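Two grippers on the KUKA, part 2: small stuff in a metal bin

The first part of this compared the two grippers on clean parts laid out on a flat table, and the result was boring. Both picked nearly everything. Several readers wrote to say that a table is the wrong test, and I agree with them, so for September I moved everything into the bin.

The two grippers are the same as before. The Halberg is a linkage gripper with two long fingers that curl slightly as they close. The Sorneo is a plain parallel jaw with flat pads, shorter and stiffer. Neither one is new. The Halberg has done a lot of hours and has a little play in one pivot, which I measured at the fingertip before starting and then decided to leave alone.

Setup

The arm, controller and cell layout did not change between grippers. I did redo the tool calibration after every swap, using the touch-off routine on the pendant and a pointed reference pin. On the first evening I skipped it for the Sorneo and lost two hours to picks that landed consistently off to one side. All of that data was thrown out.

Each gripper got 600 attempts, split over 5 sessions. The objects were scrap and household items, mixed on purpose: foil, round parts, shallow trays, boxy things with soft corners. After every 8 attempts the bin was reset by hand. Approach speed and lift height were fixed. Closing force was set once per gripper and left there, which is probably unfair to both, but tuning force per object would have turned this into a different article.

Grasp points come from a depth camera mounted over the cell and a planner I have been using for a while, called Skernumano. It takes the depth map, proposes finger placements, and ranks them by clearance. It knows nothing about material. I mention this because some of what follows is really about the planner.

What the metal does to the depth map

Worn bare metal is unpleasant to look at with a depth sensor. The floor of the bin throws cloudy reflections, and these come back as patches of missing depth or, worse, as small false bumps. A false bump gets ranked highly since it has plenty of clearance all around it. Foil is bad in the same way, with the added problem that each fold gives a different answer depending on the angle.

I tried lowering the exposure, which helped with the floor and hurt on anything dark blue. Averaging several captures helped more. In the end I subtracted an empty-bin reference and ignored anything within a few millimeters of it. The cost is that very flat objects disappear. The bin is clamped at the corner and its position is marked with blue tape on the table, so the reference stays valid unless somebody leans on it.

Going in with the Halberg

The linkage fingers reach well. Close to a wall, one finger can be angled down while the other stays up out of the way, and the wrist keeps its distance from the sloping sides. This is the main advantage over the Sorneo, and it showed up in every session. 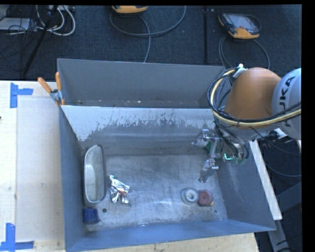
Round parts side by side

Two round objects in contact are the hardest regular case in the set. There is no gap for a finger between them, so a good grasp has to straddle one of them along the line where the other is not. Skernumano finds this grasp most of the time. The Halberg then often spoils it – the curl at the end of the stroke drags the fingertips inward and the part rolls before it is held. The Sorneo closes straight and does better, provided its body fits next to the wall.

Foil went the other way. The flat pads of the Sorneo pressed it down and slid over the top. The Halberg caught a fold and lifted. It also crushed the foil a bit more each time, so later foil picks are not the same test as earlier ones. I replaced the piece between sessions.

Trays against a wall

An elongated tray pushed up against the side of the bin offers one rim and no second surface to speak of. Pinching the rim works with either gripper if the inner finger can get down far enough. With the Sorneo I had to tilt the wrist, and the planner rejected most tilted poses for collision with the bin wall. I loosened the margin slightly for the last session and got more picks and one scrape.

Cables

The hose and cable bundle on this arm makes a wide loop, and with the wrist turned far to one side it tightens. I limited the last axis for both grippers. Živković makes a swivel bracket that is supposed to help with this, and one is on order.

Where this leaves me

The Halberg stays on for mixed bins. For round parts alone I would mount the Sorneo. Next I want to rerun the round parts with the Halberg and longer pads, and fix the pivot first. The logs need cleaning up before I post them, mainly the session where I changed the margin halfway through and did not write down at which attempt.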